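3.2 Where leaflets and notices were met

We had supposed, when we began the Navach survey in March, that people mostly learn about the evening language classes from a friend. That turned out to be only partly so, and we were glad to be corrected.
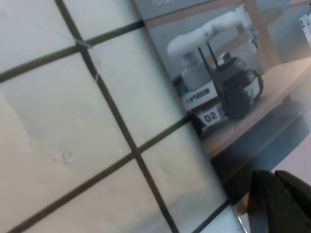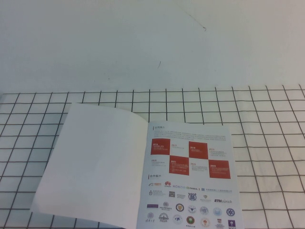

Figure 2. Printed matter on a wall and laid flat: a poster on white tile (first) and an open booklet on a gridded cloth (second).

Of the 226 adults who kindly gave us their time, 168 said they had stopped to read a notice on a wall before they ever picked up anything to take home. Chidiac and Moussa found much the same in their earlier work at Gastov, with a larger group of 677, although their readers were older and – as they freely admit – a good deal more patient with small type.

Booklets were kept longer, often in a kitchen drawer, and were passed along to a neighbor or a sister-in-law. Several people brought theirs to the Friday interviews, with dates circled and phone numbers written inside the cover. We return to these notes in Section 4.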